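Bench notebook, memory module cell
January 2019, Friday, late afternoon
Written up by Lempi Kuusisto, for myself and for whoever has the bench next week (Valtteri, I think that's you)

Well, it was going so nicely until lunch. I want to get all of this down while I still remember the order of it, so forgive me if I wander a bit.

We ran the Tokby job from the top this morning with the new approach angle Saimi worked out, and I have to say it was a pleasure to watch. The run sheet says 20 cycles before the trouble and every one of them logged clean. Then on cycle 21 the arm came down for the pick, the force reading on the tool went up to the warning level, and the controller simply kept going. No stop, no retract, no red banner on the screen. Berenice was nearest and hit the e-stop with her palm (thank you, Berenice!), and we both stood there for a moment listening to the fans.

Axis position at the stop was 2 mm lower than the taught point. That may not sound like much to anyone who hasn't seated memory for a living, but it's the whole difference between closing on a module and pushing on the board. I left everything energized but held, took the log off the controller, and then we had a good long look before anyone jogged it out.
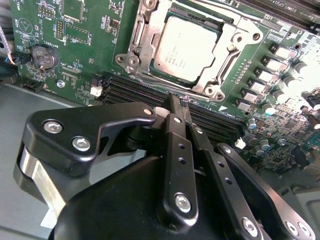 Fingertips down at the memory slots, processor socket behind. Note the small whitish scuff on the board by the tips.

I can't swear that the scuff is from today. I didn't photograph this board when it came out of the Pristo crate, and I could kick myself for it, so please, from now on let's take a picture of every board before it goes in the chassis. I've put the board aside with a tag on it, and it is not to be used for seating trials or handed back to Pristo until Saimi has had it under the microscope.

Now for the part that worries me more than a scuffed board. The force stop should have caught this. I went through the parameter file with Santeri on the phone, and after a lot of scrolling and a fair bit of muttering on both ends we found that the limit had been entered as 106 where the sheet says 11. His best guess is that the file was restored from the Drokier job, where a number like that would be perfectly sensible. I'm inclined to believe him, but the file has no change note in it and I haven't found the backup it came from, so for now it's a guess with a good story attached. The warning level lives in a separate table and that one was right, so we got the warning and nothing after it.

That still doesn't explain the drop in height. What I have so far:

Tool offset in the controller matches the sheet.
Taught point unchanged since yesterday, going by the log.
Finger screws checked with the small driver after we backed out. Both tight.
Wrist flange bolts not checked yet. I wanted the arm locked out first and by then it was nearly four.
Chassis clamps: the left one felt a little soft to me, Berenice thought it was fine.

My own hunch is the fixture and that the chassis isn't sitting the same way each time, but Berenice favors the flange, and she has been right about this sort of thing before, so do check the bolts first and save my feelings for later.

Where things stand tonight: arm is parked, locked out, my tag on the lock. The limit is back to the sheet value in the file, but I have NOT tested it. Before anybody runs a pick again I'd like to see the stop trip on the foam block, at slow speed, with a second person at the button. Please also compare the rest of the parameters against the sheet line by line. I only got as far as the second page.

Saimi wants the raw force trace, which I've saved in the Tokby folder under today's run. The torque wrench for the flange is in the Kramer drawer, bottom left, under the spare gloves.

Valtteri, call me at home if the flange turns out to be loose. I'd like to know.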